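Home News Branches Events Join Contact

Search this site Enter keywords Go

Holtness branch reopens after floor repairs

The Holtness branch of the Triltthorpe Library Service is open again. The reading room had been closed since June while the floor was taken up and relaid. The old boards had dropped near the front windows and two of the shelving runs no longer stood level. All of the shelves are now back in place, though local history has moved to the wall by the stairs.
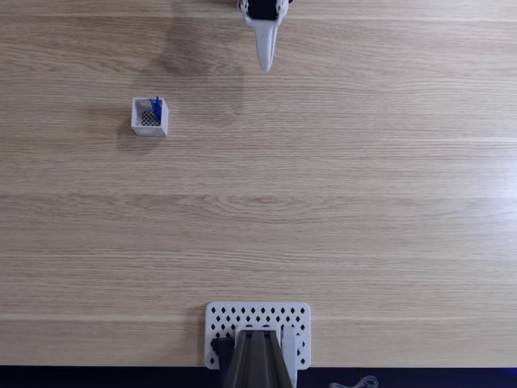

Page last changed: 23 July 2023

Members lent 819 books back to us in the last week before the closure, many of them overdue, and we thank everyone who cleared out a bedside pile. Late charges from the closure period have been removed from all accounts. If yours still shows a balance, bring your card to the desk or call the Cruickshank Street office.

The work was done by Allix, who also handled the roof. They finished four days ahead of schedule. The front step is still the old one and is uneven on the left side, so please use the ramp if you have a stroller or a cart. A new step is on order.

Opening hours are the same as before, 10 to 5, with the late evening kept for now. The book drop is working. Please do not leave donations beside it overnight, as we lost two boxes to rain last year.
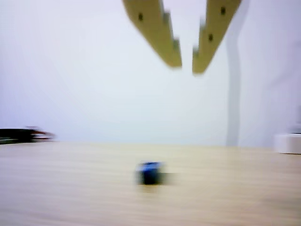

Small blue cube on a light wood tabletop.

The summer reading challenge runs until the end of August. Children can pick up a card at any branch and get a stamp for each book they finish. The service hopes to reach 1000 books across all branches. Holtness readers have 17 spaces left in the story hour group, and sign-up is at the desk only.

We use cookies to remember your branch and search settings. Accept Manage settings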